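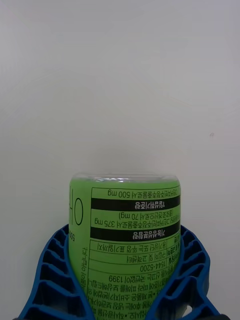
December, nearly 11 at night

I finally did the bathroom shelf AND the kitchen cupboard and I am so pleased with myself I had to come write it down before bed. It all began with looking for cough drops for Nelly. Two hours later I was on the floor with everything we own spread across the tiles, having the best time!

The green Korean bottle gets its own spot now, front of the shelf by the window. I love that lime green. I still can't read a word of the label apart from the numbers, so tomorrow I'm going to ask Yolanda, who took a whole year of Korean at night school and has been dying for someone to test her.

Threw out: a dried-up tube of something, two combs with no teeth to speak of, the sunscreen from the Clatby trip (goodbye, sand). Kept: every single one of the little jars. I know, I know. But they're such good jars, and Danish said he'd take a few for his seeds.

Then the cupboard. Tall things at the back, short things in front, tea on the left where I can grab it half asleep. Duván came in for a glass of water and opened three doors before he found the glasses, poor man, and then he stood there and said it looked nice. It does look nice! I went back twice just to open the doors and look.

Still to do: the drawer under the oven, and call Anselmo about the shelf brackets. Also I never found the cough drops.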